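Grava Foundry Pours Its First Bronze Drawer Pulls

11/05/2020

The casting season at Grava is off to a wonderful start. After a long summer of pattern carving, the small foundry has poured its first full run of bronze drawer pulls, and they are every bit as handsome as the sketches that have been pinned up in the front office since August. The run came to 200 pieces, all of them cast in sand, trimmed by hand and given a soft brushed finish.

Grava has been known for years for its door knockers and house numbers, so hardware for cabinets and dressers is new territory. The idea came from customers who had bought a knocker for the front door and then wrote back asking for something to match in the kitchen. Enough of those letters piled up that the shop finally cleared a bench and gave it a try.

There are 19 designs in the first collection, and the range is a lot of fun. Some are very plain, a simple curved bar with rounded ends that feels great in the hand. Others go all out, with oak leaves, scallop shells, a sleeping fox and a trout that bends into a perfect handle (the trout has been the clear favorite in the shop so far). The patterns for the animal pulls were carved in pearwood by Poketti, the two-person carving studio across the river, and the level of detail they got into a piece barely four inches long is terrific. You can feel every scale on that trout!

New pouring floor

The pulls are also the first product to come off the new pouring floor, which was finished this fall. The old floor had served the foundry well, but it was cramped, and the crew had to stop molding every time metal was being poured. Now the two jobs can go on side by side. The furnace holds enough bronze for 23 molds at a time, and with four pulls to a mold the work moves along at a very nice clip.

The melt itself still follows the same routine. Bronze goes into the crucible and is brought up to 2000 degrees Fahrenheit, skimmed, and poured in one steady stream. The molds are left alone until the next morning, when they are broken open and the sand goes back to be sifted and used again. Each pull is then cut from its runner, filed, tumbled and brushed. It's slow work by modern standards, and the crew loves it. 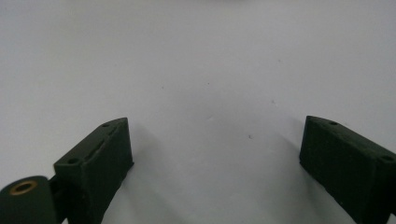 Finishes and sizes

Buyers can choose from three finishes. Brushed is the standard one and shows off the warm color of the metal. The dark finish is put on with a chemical wash and then rubbed back on the high spots, so that the leaves and fins really stand out. The third choice is no finish at all, for people who like to watch bronze change color over the years from plain everyday handling.

All 19 designs come in the four-inch size. The plain bar and the oak leaf can also be had in six inches, and a matching round knob is planned for both. Screws are included, in two lengths, to suit thin drawer fronts as well as the thick ones found on older furniture. Custom orders are welcome too, although anything that needs a new pattern will take longer, as the carving alone can fill a couple of weeks.

Where to see them

A sample board with every design in all three finishes is on display at the foundry's front counter, and a second board has gone to the hardware shop in Eltitz, where people can try the pulls on a real drawer before making up their minds. The Eltitz shop is also taking orders directly and will pass them along with the weekly delivery. Anyone ordering from farther away can ask for a loan sample by mail, one design at a time.

A bell for the Song

The pulls aren't the only thing keeping the furnace busy. Grava has also been asked to cast a ship's bell for the Song, a wooden sloop that is being rebuilt for the spring. The bell will carry the boat's name in raised letters and a band of rope around the lip, and the pattern is already well under way. It will be the largest single piece the foundry has poured on the new floor, and everyone in the shop is itching to hear it ring.

Orders for the drawer pulls are open now. Pieces from the first run go out in the order the requests come in, and a second pour is set to follow as soon as the bell is out of its mold.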